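Section 4: Setting Up Your Parsa Speed Ladder and Timing Mat

5 min read

Welcome to the part of the guide where you finally get to move around a little! Your Parsa kit is meant for footwork and short sprint drills, and a careful set-up on the first day will save you a lot of fiddling later on.

1. Pick a flat, dry stretch of floor or short grass. You'll want 14 feet for the ladder, plus enough room past the end to slow down comfortably.

2. Sweep the floor well. Grit under the timing mat can set off false starts, and it's hard on the mat too.

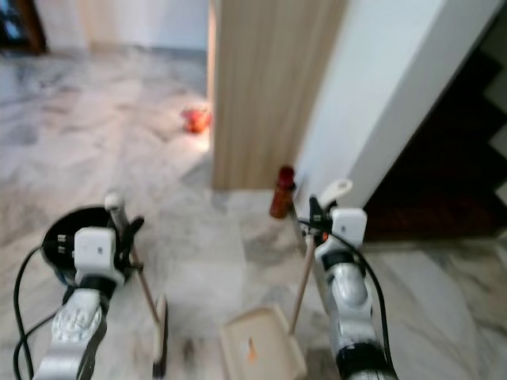 Sweeping a tiled floor.

3. Unroll the ladder with the flat side of the rungs facing up, and pull it gently from both ends until it lies straight. If it has been folded in the bag all winter, give it half an hour or so to relax.

4. Lay the timing mat at the far end, with the Heltix logo toward the athlete, and plug in the sensor lead until it clicks.

5. Hold the round button for 4 seconds. The light blinks green, then stays on.

6. Walk through the ladder once at an easy pace - no running yet - and check that the display shows a time when you step on the mat.

Note: If the display reads 161, the mat is still warming up. Wait about 30 seconds and step on it again.

CAUTION: Never use the ladder on a wet surface. Stop right away if a rung slides or curls, and straighten it before the next athlete goes.
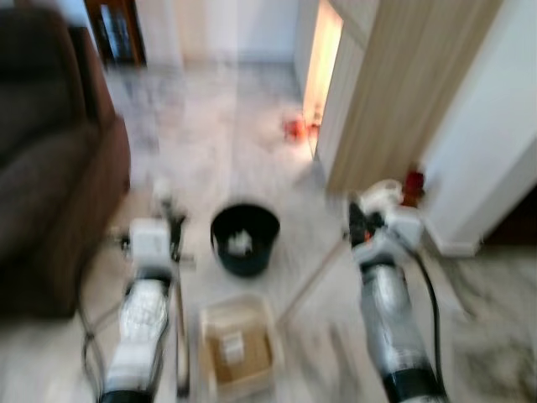
Can I leave the timing mat outside between practices?
It's best to bring it in each time, as damp gets into the sensor lead and strong sun can warp the edges.

When you're done for the day, unplug the lead first, wipe the mat with a soft cloth, and roll it loosely with the sensor side in. The ladder goes in the bag last.

Questions? Write to the Heltix help desk, Skelevwood | © Heltix | Back to top

Related
Section 5: Your First Week of Footwork Drills
Changing the Mat Battery
Mallerlow Hurdles: Height Settings
August Warm-Up Plan for Young Runners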